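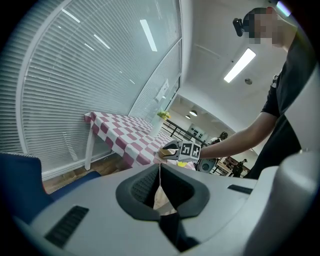 Page last changed: March

Print this page | E-mail this page

4.2 Looking after the hand-held unit

Figure 3. A hand-held gripper held out over the checkered table, with marker panels on its body.

I'll be upfront that this is the section I most wanted to write, as I spent more hours keeping the Hurkameck gripper in shape than I did on the rest of the study put together. Most papers give this kind of thing one line. I'm giving it a page (sorry, Bushra!).

The unit in Figure 3 is the second one we put together at the Brasov site. The square marker panels are how we work out where the tool is at any moment, so they get checked first every morning. Jarosław Cieślak wipes them with a dry cloth and then runs a short tracking test at the table -- up, down, left, right, one slow turn of the wrist. If the tracker drops a panel more than twice in that run, we take the panel off and seat it again. We used to try to fix this in software, and I can't recommend it. A panel that has lifted a tiny bit at one corner will still be found by the tracker, it'll just be found in the wrong place, and you won't notice until you plot the whole path.

The fingers are the part that wears. We swap them as a pair after 4,000 closings, even when only one looks tired, and we log each swap by hand in the Drindance sheet. Over the study we recorded 771 runs and went through 19 pairs, a few of them pulled early when the tip had gone stiff and small things kept sliding out. Elżbieta Rutkowska found that a new pair grips a little too hard at first, so she opens and closes it almost 500 times on a foam block before we record anything with it. It's dull work and I'm very glad she did it!

Zeroing comes last. With the fingers fully closed we set the opening to zero, then open all the way and read the width. We do it again after lunch, when the room has warmed up and the reading has usually drifted. For the first batch we only did it once a day, and those runs carry a small offset that we corrected afterward (see the notes from Bogumił Duda in the appendix).

One repair is worth writing down. Midway through the study the trigger on this unit began to stick near the end of its travel. We blamed the spring and changed it, and the sticking stayed. The real trouble was a guide pin that had been put in slightly crooked. Straightening it took ten minutes -- finding it took two days.

Print this page | E-mail this page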